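Cervantes Coast Notes

A data card and general readme for a set of travel notes, place entries and walking directions covering the Briltar peninsula and the ferry towns on either side of it. Version date: June 11, 2021.

What you get

One folder of place entries, one folder of walking routes, one spreadsheet of opening hours, and a file called leftovers.txt that I keep meaning to sort. There are 300 place entries and 22 walking routes. The entries run from a single line ("Bus shelter. Faces the wrong way for the wind.") to several pages on the harbor at Cerport, where I once missed two ferries in a row and had time to write.

The notes began as a printed guide. The guide was never printed. Prament, the small press that had asked for it, went over to wall calendars, and I was left with a great deal of material on where to find a sandwich after three in the afternoon. It seemed a waste to let it go stale on a hard drive, so it can go stale in public.

Files

places/ has one text file per place, named after the place, lowercase, no spaces. Where two places share a name, the smaller one gets an underscore and will have to live with it.

routes/ has the walks. Each file gives the start, the finish, the distance in miles, the climb in feet, and directions written for someone who is already slightly lost. No route is longer than a day. Route 9 is a day if you don't stop for lunch, and you will want to stop for lunch.

hours.csv lists cafes, museums, ferry offices and the one laundromat. Columns are place, season, opens, closes, checked. "Checked" is the month I last stood at the door and read the sign.

leftovers.txt holds everything else, including a long argument with myself over which beach is the best one.

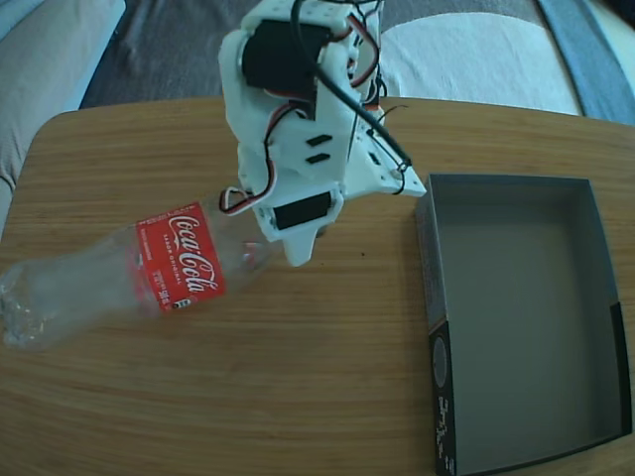

White arm over the wooden table.

Fields in a place entry

name: What the people who live there call it. The road signs sometimes disagree, and the alternate spelling goes in "also".

getting_there: Bus, ferry, car or on foot, in order of how much I'd recommend it. Parking is mentioned where there is any.

look_at: The reason to go. A few entries leave this blank. I tried.

eat: Places I have eaten in myself, with what I ordered. I can't speak for the rest of the menu.

sleep: Patchy. I stayed in the same guesthouse above Cerport for most of the trips, so the lodging notes know one shower very well and the others by reputation.

weather: Written from memory and full of grudges. Do not use it for planning. The January entries in particular were made by someone with wet socks.

rating: Zero to five. Zero means I haven't rated it yet, five means I've gone back on my own money. There are no fours, because I could never work out what a four would be.

Coverage and known gaps

The south shore is covered well, the north shore less well, and the middle of the peninsula hardly at all. This follows the bus. The bus goes along the south shore, turns around at the chapel in Briltar, and comes back looking pleased with itself. If you see a hole in the map, assume there was no bus.

Summer is thin too. I mostly went in spring and fall, when rooms were cheaper and I could get a table by the window. A reader going in August should expect more people than the notes suggest and, with luck, more open doors.

The islands are missing. I have been to one of them for forty minutes and spent it holding a dog for a stranger.

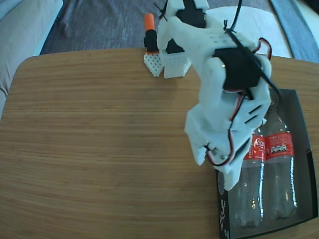
Distances were measured on a paper map with a piece of string and then corrected against a phone. Where string and phone disagreed, I took the longer figure, so most people finish the routes feeling fit. Climbs come off the contour lines. The highest point on any route is 700 feet, reached by a staircase of 199 steps and then a muddy path that makes you miss the staircase.

Prices have been taken out. They were wrong within a season of being written down, and a wrong price makes people angrier than no price.

Using the notes

Take them, change them, put them in your own guide. Keep a line somewhere saying they came from Cervantes Coast Notes. If you sell them, buy yourself something to eat at the harbor. Please don't present the ratings as an average of many visitors. They are one person's opinions, a good number of them formed while hungry.

Ferry times are not included and won't be. Ask at the office in Cerport, then ask again on the dock.

Corrections

Open an issue with the file name and what's wrong. "Cafe closed" is enough. "Cafe closed, but the bakery behind it has the same pies" is better and will be merged the same day. Spelling fixes are welcome – except in leftovers.txt, where the spelling is part of the mood.

To do

Split the Cerport entry into harbor and old town.
Walk route 14 in the other direction and see if the directions still make sense.
Find out what the tower near the golf course is for.
Fours.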